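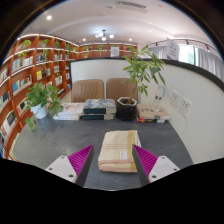 Folded towel and display books on the dark gray table, Sellotbridge Reading Room.

The Reading Room at Sellotbridge reopened to members in January following a refit by Prelleck Interiors. The large dark gray table remains the center of the room. It is used for quiet reading until 6 p.m. and for small group meetings after that hour.

Books on the table are for use in the room only. The selection is changed every 14 days and is drawn mainly from the Muvitz bequest – large-format titles that do not fit the regular shelves.

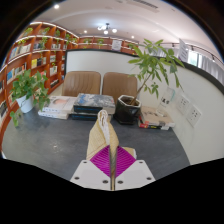
Members who wish to read a title from the curved wooden shelves may bring it to the table and leave it there when finished. Staff return these books each evening.

The plants were supplied by Lục, a local nursery, and are watered every 7 days. Members are asked not to move the pots or trim the trailing stems. 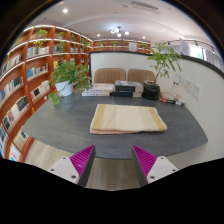

Towels are provided for wiping hands before larger volumes are handled. Each should be folded flat after use and left clear of the books – fresh ones are available at the front desk. Drinks are not permitted in the room.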